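July, 11:40 at night

Can't sleep so I'm writing it down while I'm still annoyed.

The left gripper drifted again. That makes 3 times this week, and 2 of them were after Relu swore the firmware fix had taken care of it. What happens is simple enough to say. You hold the thing still, and on the replay it slides sideways as if you'd nudged it. The right one behaves. Same cubes, same markers, same cables, and the right one behaves.

I got the Primia people on the phone before lunch. Their man listened for a while and then told me it was lighting. It's always lighting with them. In March it was lighting, and then it was a loose screw in the jaw, and I found the screw myself.

So we spent the afternoon doing it the dull way, one short take after another, food container on the desk, reach, close, lift, put back, stop, check the track. 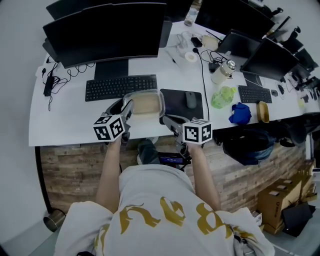 Dorin kept the log and I will say for him that he writes down the bad ones. The summary that goes to Ollville has a habit of losing them. Last month's said 600 takes, "minor tracking noise." I went through that batch with Raluca and we threw out 40 before we got tired of looking. I don't call that minor. If the track says the hand was somewhere it wasn't, whatever gets trained on it is going to learn to grab at air, or at the edge of the desk, or at somebody's wrist one day. I said that in the meeting and Sânziana said the filter would catch it. I asked her what the filter does with a slow drift. She said she'd look into it.

I've read the filter. It catches jumps. A slow drift walks right through.

Relu's new idea is that the pose gets lost for a moment when one cube passes in front of the other, and then it comes back a bit wrong and stays wrong. Could be. It's the first idea of his I haven't disliked on sight. We tried standing up, away from the desk, grippers held well apart, and just waiting there.
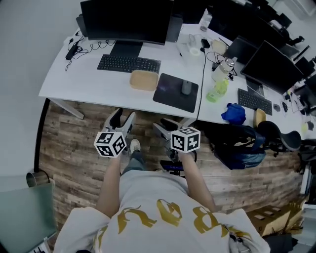 The drift was there on two of those takes too, which doesn't kill his idea but it doesn't help it much. Dorin thinks the left cube's mount has some give in it. I pushed on it with my thumb and couldn't feel anything, but my thumb isn't a gauge. He's going to swap the cubes tomorrow, left to right. If the trouble moves with the cube, fine, we have something. If it stays on the left I want the whole unit sent back to Skisano, and I want it in writing who signed off on it.

Zamfira asked if we could keep recording in the meantime and "flag it later." I said no. She wasn't happy. She has a date to hit and I don't, I know that. But I've seen what later looks like around here.

Must remember to copy today's log to my own drive before the Monthly goes out. And call Mama back.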